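Havport HT-2 Teleoperation Glove Set

Wearable input for bimanual demonstration and remote control

Overview

The HT-2 is a pair of sensor gloves with a handheld-type VR controller mounted on the back of each hand. The gloves report finger position. The controllers report wrist position and orientation. The two streams are merged in the Havport driver and sent to the robot as a single command per arm, or written to disk as a demonstration with no robot attached.

The set is intended for tasks where a joystick or a parallel-jaw master gives too little control: picking up small loose items, opening and closing containers, turning a part over in the fingers, passing an object from one hand to the other.

How it is worn

Each glove closes with a wrist strap on the bare forearm. Fit the strap before the controller is locked into its bracket. A strap worn over a sleeve will slide, and the offset between controller and wrist then changes during the session. The controller must not shift against the back of the hand once calibration has been done. If it does, repeat calibration.

Both gloves are wired. Route the cables away from the fingers and leave enough slack for the full reach of the task. A cable under tension pulls the wrist module and shows up in the recording as a slow drift in forearm angle.

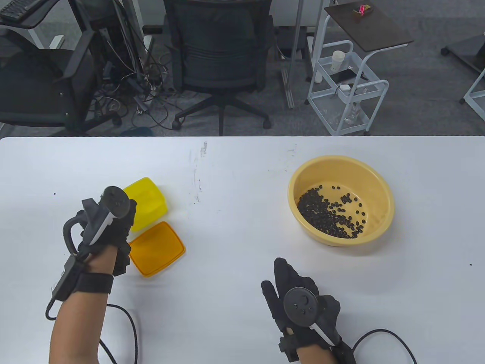 Tabletop work is the usual case. The operator sits or stands at the near edge with both hands over the surface and works at normal speed. Rigid containers, lids, bowls and dry goods such as beans are good starting material — they keep their shape, they cost little, and the table can be reset quickly between takes. Start each take with the hands apart and clear of the objects, and hold still until the driver reports that both sides are tracking.

Calibration

Calibration uses five hand poses per side: flat, fist, thumb to index finger, thumb to little finger, and fingers spread. The values are stored per operator and can be reloaded, but Havport recommends a new calibration whenever the gloves have been taken off.

Modes

Record: hand and wrist data are logged with the video from a head camera. No robot is needed.

Follow: the robot tracks the operator's hands live. Motion is scaled and limited in the driver.

Replay: a stored take is run on the robot at reduced speed. The operator can take over at any point and correct the motion, and the correction is saved as a separate segment.

Supported hands

Dronska D5 five-finger hand, left and right. Vlachou two-finger gripper, using thumb and index finger only. Mappings for other hands can be written in the driver configuration file.

Supplied items

2 sensor gloves, left and right
2 controller brackets
2 wrist modules with straps
Cable set
Driver license for one workstation

Controllers are not included. Part number HT-2-43.

Notes on use

Wipe the gloves with a dry cloth. Do not wash them. Check the bracket screws before each session and replace straps that no longer hold.

Integration questions go to Jonas Hofstetter, applications. Orders and loan sets are handled by Fitzgerald Abernathy at the Fellport office.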